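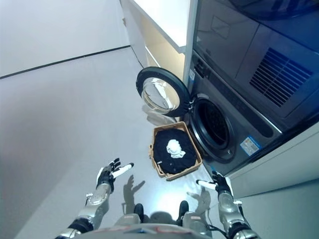

Ticket: Sourdough starter export drops feeding notes
Product: Skutell (recipe and baking journal)
Opened by: Vandana Kushwaha
Assigned to: Brahim Naciri
Status: Resolved, one item moved to backlog
Opened: 21 July 2020

Vandana Kushwaha wrote:

Hi all! First off, I love Skutell. I've kept my whole bread life in it and I'm up to over 1000 entries, most of them about my rye starter, Rastogi. Yes, the starter has its own journal.

I'm trying to print the journal as a booklet for my baking club. The export runs fine and the PDF looks gorgeous, but the feeding notes are missing on a bunch of entries. The title is there, the flour and water weights are there, and then there's a blank space where the note should be. If I open the same entry in the app, the note shows up just like it should.

Things I've tried so far:
Logged out and back in.
Exported from my laptop and from my phone. Same gaps in the same places.
Exported only the rye journal. Same.
Switched the layout from Booklet to Plain. The gaps are smaller but the notes are still gone.

I'm on the current version, in Firefox. Happy to send the file!

Brahim Naciri replied:

Hi Vandana, what a great bug report, thank you! A starter with its own journal is exactly what we hoped people would do with this thing.

Could you send me the PDF, plus the title of one entry that lost its note and one that kept it? Also, did you ever import anything from another app?

Vandana Kushwaha wrote:

PDF attached. "Rye feed, morning, stiff" lost its note. "Rye feed after the fridge" kept it.

And yes, I did import! I used Zekance for a few years before I moved over. I brought everything across in one go and it all looked perfect, so I never gave it another thought.

Brahim Naciri replied:

The import is a really good clue. I pulled the log for your export and it has 93 warnings, all the same:

note skipped: unknown text style

All of them point at entries that came from Zekance. The one that kept its note was typed straight into Skutell, so that fits.

Would you try something for me? Open "Rye feed, morning, stiff", click Edit, click into the note, add a space at the end and save. Then export that single entry.

Vandana Kushwaha wrote:

It's there! The whole note, even the part where I complain about the flour. I did 3 more the same way and they all came through.

I'd rather not do that for the rest if I can help it, but I will if I have to. The booklet goes to the print shop in August so there's time.

Brahim Naciri replied:

Please don't, save your hands for kneading! Here's what I found.

Zekance stores a style name with every note, and our importer copied that name over as is. The app ignores names it doesn't know and shows the plain text. The PDF builder is fussier and drops the whole note. Saving an entry by hand rewrites the style to one of ours, and then the builder is happy.

We have a repair tool called Rerance that can do the same rewrite across an account. I've run it on a copy of yours and the test export finished with no warnings. It changes the style name and leaves the text, weights and dates alone. Can I run it on the real one? I'll take a backup first.

Vandana Kushwaha wrote:

Yes please, go for it!

Brahim Naciri replied:

Done. Backup saved, repair finished, no errors. Please run a fresh Booklet export – the old one is cached, so tick "Rebuild from scratch" or you'll get the same file again.

Vandana Kushwaha wrote:

Oh this is wonderful. I paged through the whole thing with my coffee and every note is in. The index even picked up words from the notes, so now I can look up "sluggish" and find every bad week Rastogi ever had.

One small thing: on 4 entries the fractions come out as little boxes. I typed them as one character, like the half sign. Not a big deal, I can change those by hand.

Brahim Naciri replied:

Ah, that's a separate one. The Booklet font is missing some of those characters. Typing 1/2 with a slash will work today, and I've put the font on the backlog with a link to this ticket.

I've also asked for the PDF builder to fall back to plain text when it meets a style it doesn't know. A note with the wrong look beats a missing note any day.

Vandana Kushwaha wrote:

Fractions fixed, booklet exported, all good on my end. Thank you so much, this was fun! You can close it.

Internal note (Brahim Naciri):
Cause: importer keeps foreign style names, PDF builder drops the note.
Fix for this account: Rerance, style rewrite only, backup kept.
Still to do: check other accounts with a Zekance import before anyone else hits this. Add the warning total to the export screen so users can see it.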